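Fixing a Hand-Held Gripper That Drops Bottles Halfway to the Bin

If you collect demonstrations with a hand-held gripper, you probably know this one. You close on an empty bottle, you lift, everything feels great, and somewhere between the table and the trash the bottle rolls out of the fingers and goes skidding under a cabinet. I lost a big chunk of February to this fault, and I learned so much about finger pads along the way that I have to share it!

My case was the table-clearing task we call Benham: pick up packaging and empties, carry them over, let go above the bin. Bags and wrappers went fine. Bottles lying on their sides were the trouble, and out of 152 bottle picks I logged 25 drops, nearly all of them on the right-hand unit.

What you need

A small hex key, a soft brush, dish soap, a lint-free cloth, a fine-tip marker and two or three empty plastic bottles with the caps on. Set aside an hour, plus drying time.

Step 1: Find out where it slips

Before you take anything apart, watch your own recordings. Play the drops back slowly and look at the pads at the moment the bottle starts to move. Does it slide straight down, or does it twist first? Mine twisted every single time (episode 3626 is a beauty, you can see the cap swing around before the whole thing goes). A twist usually points to fingers that don't meet squarely. A straight slide points to dirty or worn pads.
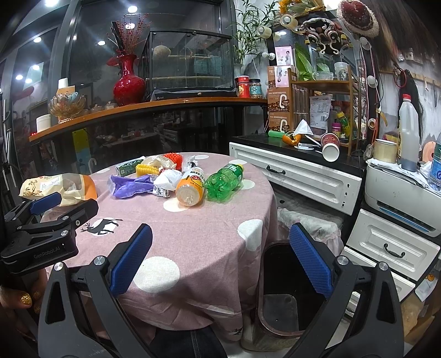 Step 2: Clean the pads

Do this even if you're sure it's alignment. Grease and sugary residue settle down between the ribs, where a quick wipe never reaches. Brush along the ribs with warm soapy water, rinse with a damp cloth and let the pads dry completely. Keep water away from the pivots and any electronics.

Step 3: Check the pivots

Hold one finger still and wiggle the other side to side. A little give is okay, but it should feel the same left and right. On my unit one pivot screw had backed out, and the finger leaned as soon as it carried weight. Snug the screw up a quarter turn at a time, opening and closing the gripper after each turn. Stop as soon as the wobble is gone. Too tight and the linkage drags, and then your closing data looks awful. Draw a marker line across the screw head and the link so you can spot movement later.

Step 4: Test it

Lay a bottle on its side and grab it near the middle, 5 times with the cap pointing left and 5 with it pointing right. Carry it at your normal speed. If it still twists, go back to step 3 and check the other side.

Step 5: Tag the bad episodes

Don't delete them! We keep ours in a separate folder named Cropper, and they're wonderful for training a drop detector.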